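I am trying to fold all the clothes in our apartment before the guest comes. I will write my progress in this thread, so I have some pressure to finish it.

1/ The situation. My sister-in-law Stella Urio will sleep in my room for 2 weeks. She needs half of the closet. At this moment my clothes take all of the closet, and also the chair.

2/ I have put everything on the bed and I do one color at a time. A colleague, Fereshteh Salehi, does it like this and her shelves look like a shop. In my language we say that a full bed makes fast hands. I am not sure it is true for me.

3/ White things are finished. They were few. Blue took longer, because I stopped to try on two shirts from my student time in Kongate. One still fits. The other one I will give to Kibet Were, he is thinner than me.

4/ Now green. I did not know I own so much green.

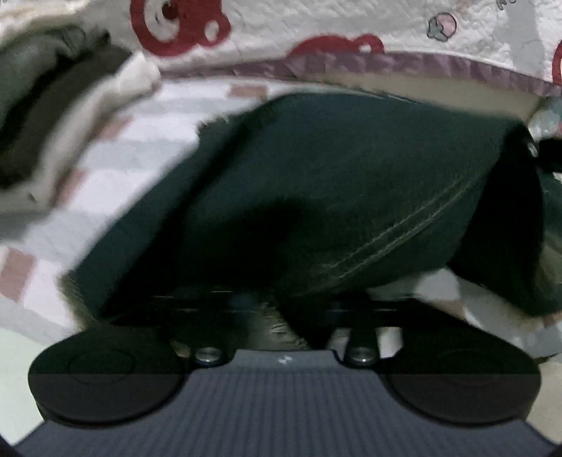 Dark green, thick, and not yet folded.

5/ My problem with thick clothes is always the same. I fold them nicely, I put them on the pile, and after one minute the pile is leaning. T-shirts never do this to me.

6/ Caroline Mfinanga answered me that thick things must go at the bottom, and the fold must look to the front. I had it opposite for all my life. Thank you Caroline, I started the pile again.

7/ Somebody asked about rolling. I tried rolling in June, when I packed for Hulbridge. It is good for a suitcase – on a shelf the rolls travel to the back and I forget I have them.

8/ Small break with tea. The black clothes are still waiting, and the socks. I don't want to talk about the socks.

9/ Question for people who have deep shelves: do you make two rows, or one row with a box behind? I have an old box from the Kaijage shop, it cost me 140 and I used it only for cables. Maybe it can hold the winter things.

10/ Going back to the bed now. If you have advice about the shelves, please write it under this post, I will read everything in the evening.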